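Week 4: Setting up your table for the stock count

Welcome back, everyone, and thank you for the lovely messages about last week's session on till reconciliation (I have read them all, I promise, even if I haven't answered yet). This week we move on to the small shop's stock count, a job people tend to dread and which really does become quite pleasant once you've got a system and a pot of tea.

Start with your space. Clear a good stretch of table before you bring a single box out, and keep any racks or holders you need up in a far corner where your elbow won't find them. Pale surfaces are kind to the eyes when you're sorting beads, buttons and other little things!
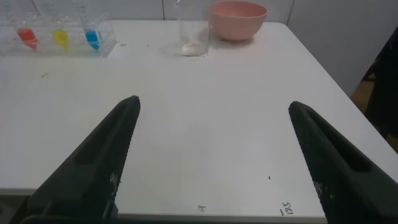

Counting in pairs

One person counts and calls out, the other writes, and then you swap over at the end of each shelf. In our case study, the Furtado haberdashery, the book figure was 3,253 items, and the first count of the button drawers came to 132 packets against 140 on the sheet. Before you write off those eight packets, look in the window display, the returns box and the bag behind the counter.

Writing it up

Use the blue sheet from the handout pack, one line for each product, and put your initials beside any correction so that we can follow what you did. Please don't rub anything out; a single neat line through the old figure is fine.

Reading for next time: chapter 18 of the course book, up to the part on slow-moving stock. Bring your sheets to Gleice Bittencourt before the tea break.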